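## Chapter 2: Laying Things Within Reach

Before we come to cupboards and drawers, let us linger a while at the table, where so much of a kitchen's tidying really begins (and, in my house at Hinside, where it usually stalls until Wednesday!). 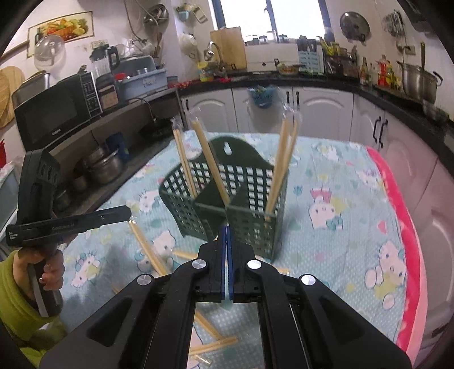 Oranuch Sombatkul would rather we started with the drawers, and wrote to tell me so: a holder left out on the table, she feels, only invites people to fill it with pens. I do see her point, but wrapped chopsticks are used at nearly every meal, and a basket with two compartments keeps them upright and easy to take hold of. Gather up any strays lying on the cloth first, then stand them in the holder, a few at a time. We shall return to drawers on page 36, with rather more patience.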